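Home | Lists | Archives | Search | Post a message | Log in

Posted in: Equipment and Purchasing

Re: August order, what is left in the budget

Tuesday, 4:10 pm
By Karlijn Meijer

On Monday night Hoekstra wrote:

> Before I sign off on the Vemeck quote I need to know what we are
> paying for. I see one arm with gripper at 3676 and a separate line
> of 800 for "fixtures and props". What are the props, and can they
> wait until the next round? Also, do we need the second wrist
> camera now or was that left over from the Cuslow list?

Answering in order.

The 3676 is the arm, the gripper and the power supply. Shipping is on top, and Vemeck will not quote it until we confirm the address. The price holds until the end of the month. I asked whether they would throw in the mounting plate and they said no, so please add it if you have not already.

The 800 is for the household things the arm will be working with, mainly garment racks, hangers and some laundry to put on them. I would not push that to the next round. If the arm comes and the racks do not, it sits on the bench. I priced 6 racks because we want a few different types, and the rest of the line is hangers, clothes and spare fittings. We can drop to four racks if you need the money elsewhere.

For anyone who has not followed the Plindix thread, the first task is handling a folding-type rack with two hands: take hold of the top rail and a corner, steady it, then move it. We are planning from recordings of people doing it.

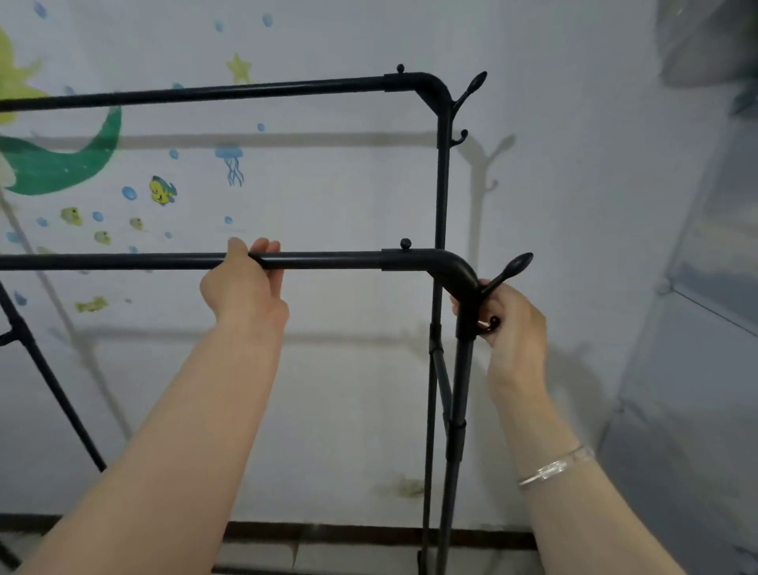

One hand on the front top rail, the other at the corner on the small lower hook.

Two things from this affect the order. The first is the gripper. The hand on the left goes over a round tube and closes underneath it, and the one on the right is on a curled hook that is a lot smaller. The standard fingers on the Vemeck gripper may be fine for the tube, but I have doubts about the hook. They sell a narrow set, and I would rather pay for those now than pay shipping twice. I am waiting on a price.

The second is that this is two hands and we are buying one arm. The plan is to clamp one side and let the arm do the other, and the clamp comes out of the 800. If the clamp turns out to be a poor substitute, a second arm goes on next year's request. I do not want to ask for it before we have tried.

On the wrist camera - yes, that was left over from Cuslow. Take it off. The head camera we have is enough to start.

Lead time is up to 6 weeks from the purchase order, so I would like to send it this week. Hoekstra, if you can confirm the four or six racks by tomorrow I will redo the sheet and send it around.

Karlijn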